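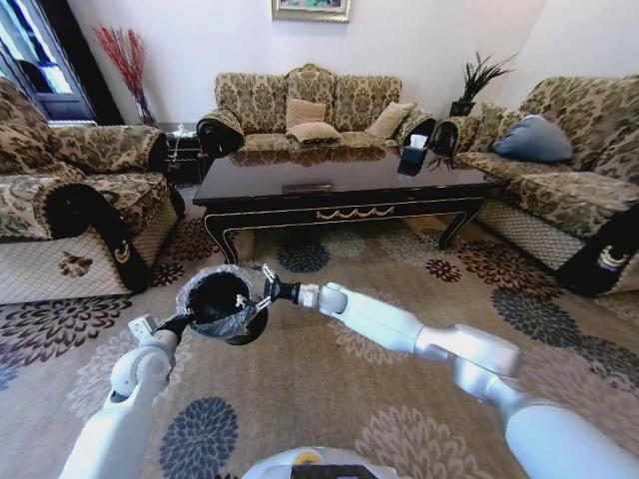 Both grippers holding a lined container by its left edge and right side, living room setting.

Grokberg Two-Arm Home Unit — Gripper Setup and Care

The Grokberg two-arm unit is supplied by Brirnton for household tidying and bin handling. This page covers the setup and upkeep of the two grippers. It applies to units in the Malaletti configuration, in which the left and right grippers are of different patterns and are not interchangeable.

Before first use

Place the unit on a level floor and press the stop button on the rear of the body. With the arms at rest, check that each gripper turns freely at the wrist. A gripper that catches or clicks must be removed and seated again. Tighten the collar by hand until the mark on the collar meets the mark on the arm.

Run the alignment routine from the service menu. The arms will close on the gauge bar supplied with the unit. If the reading differs by more than 2 mm between left and right, repeat the routine once and then contact Brirnton Service.

Two-handed holds

Containers that carry a plastic liner require the "lined rim" setting. It lowers the closing speed and keeps both arms at the same height during the lift. Liners should be folded over the rim and should not hang into the finger joints. Film caught in a joint is the most common reason for a service call — remove it with the plastic tweezers in the kit, never with a blade.

On patterned rugs, the floor check should be set to "textile." Loose rug corners must be laid flat before the unit is moved.

Routine care

Wipe the finger pads with a damp cloth after each day of use. Do not use solvent on the white arm covers. Replace the pads every 1,000 grips or when the surface looks smooth. The counter is found under Service, then Wear Parts. Wrist collars are inspected at 200 hours and replaced at 700 hours.

Wear parts are made by Hegarty and are sold in left and right sets. Please quote the serial number inside the rear cover when ordering.

Service contact

Requests for repair or replacement parts should be addressed to Albertina Moreira, Parts and Service, Brirnton. Units returned for repair must be shipped with the grippers removed and the arms locked in the folded position.

Page revised 11/4/23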